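nina-grippers

Trial data from comparing two grippers on the same arm, picking blocks out of a metal bin. Nina is the name of the whole bench project at our workshop in Sekholm, and this folder is only the gripper part of it. If you came looking for the camera calibration stuff, wrong folder, sorry!

What's in it

There are 3,000 pick attempts, split evenly between the two grippers. Every attempt has a small log file (joint positions, finger opening, the pick point we asked for, whether I marked it good or bad) and a still from the fixed camera. I kept the failures in. I nearly didn't, and then Adalberto Rezende pointed out that the failures are what most people would want, and he's right, they're far more fun to look at.

The folders go like this:

cutus/ — everything with the Cutus fingers, the slim ones
vekow/ — everything with the Vekow fingers, which are wider and have a softer pad
stills/ — one picture per attempt, named after the attempt number
notes.txt — my scribbles, typed up more or less as they came

Both sets of fingers ran at the same speed and with the same approach height. I did change the closing force partway through the Vekow runs (it kept squeezing blocks out sideways like a bar of soap), so attempts in that folder have a "force" column that says low or high. The Cutus ones are all low. Please don't lump the two Vekow settings together and then write to me about the strange bump in your graph, I've already had that bump in mine.

How a round went

I'd tip the blocks into the bin, give them a bit of a shove so they weren't in neat rows, and start the script. It picks a block, lifts it, holds it for a moment, puts it back down somewhere else and goes again. After 8 picks it stops and waits for me to muddle things up by hand. Then the next round. It's dull work but oddly soothing with the radio on.

"Good" means the block left the floor and stayed in the fingers until the script let go. A block that swings about but doesn't fall is still good. A block that slides along the floor and then gets pinched against a wall is bad, even if it looked clever.

What I noticed

The Cutus fingers are lovely in tight spots. If a block lies close to a wall, they can usually get down the side of it, where the Vekow ones just bump the rim and sulk. On blocks lying flat in the open I'd take the Vekow pads any day — they don't care much if the angle is a bit off. The slim fingers do care, and a small error in the angle turns the block instead of gripping it.

Corners were horrid for both. I haven't got a good answer there. The arm can reach them, but the wrist ends up in odd poses and the hoses start to drag, so I've limited the wrist turn to 260 degrees in total. That costs us a few picks that would otherwise be possible, and I've marked those as "skipped", not bad.

Colour made more difference than I expected. The pick point comes from the camera, and the bare metal floor throws shiny patches back at it. The dark green blocks come out of that worse than the reddish-brown ones: every so often the script draws the edge of a green block in the wrong place and the fingers close next to it. Check the "seg_ok" column before you blame a gripper. Up to 300 attempts have a no in there and I haven't gone through them all yet.

Things to know before you use it

The stills are not evenly lit. I work by the window when I can, and the afternoon rounds are warmer in tone than the morning ones. No correction has been applied.

Attempt numbers have gaps. I deleted a batch on 21st April where the bin had crept sideways between rounds and all the pick points were off. There's a clamp on the rim now.

Timings in the logs include the camera delay, so don't use them to say which gripper is quicker. I'd like to redo that bit in May with a proper trigger.

What the workspace looks like

KUKA arm over the back right corner, three green and three reddish-brown blocks down in the bin. The clamp is the one with the orange handles. 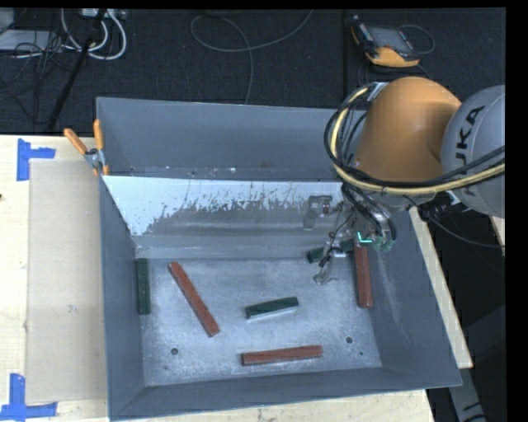 Using and fixing it

Use it for whatever you like, and a mention of Nina would be nice if you publish something. If you find a wrong label, send me the attempt number and what you think it should be, and I'll put it in the next upload. Adalberto looks after the download page, so broken links go to him.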